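Lo que queda por hacer después de la boda

30 de octubre de 2022

Nos casamos en mayo y todavía estoy cerrando cosas.

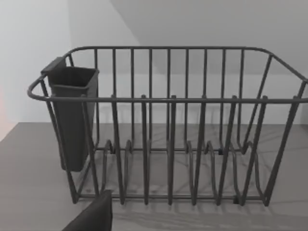
Las tarjetas de agradecimiento van por la mitad. Tuvimos 86 invitados y yo pensaba despacharlas en un par de tardes, pero Wayne quiere escribir algo distinto en cada una y así no se avanza. Las de su familia de Zurcombe salieron la semana pasada. Las de mis compañeros de trabajo siguen en el cajón, con los sobres sin dirección.

El álbum es otro asunto. Ruth Dawber nos entregó 516 fotos y hay que elegir 77 para el libro. Yo hice una primera selección en julio y Wayne hizo otra por su cuenta; coincidimos en nueve. La del brindis de Issa Sayegh entra seguro, y también la de mi madre arreglándome el velo en la escalera. De las del baile ya hablaremos.

El vestido sigue sin limpiar. Llevaba una cola corta y el bajo acabó verde de la hierba. En la tintorería me dijeron que cuanto antes lo llevara, mejor — eso fue en junio. Sheila Tindall, que me lo cosió, se ofrece a quitarle la cola y dejarlo como vestido de fiesta. Me lo estoy pensando.

También falta el cambio de apellido, que al final no voy a hacer. Wayne se queda Penrose y yo me quedo como estaba. Mi suegra preguntó una vez y no ha vuelto a preguntar.

Si alguien que estuvo en la boda lee esto y no ha recibido su tarjeta, que me mande la dirección postal. Tengo tres devueltas por el cartero.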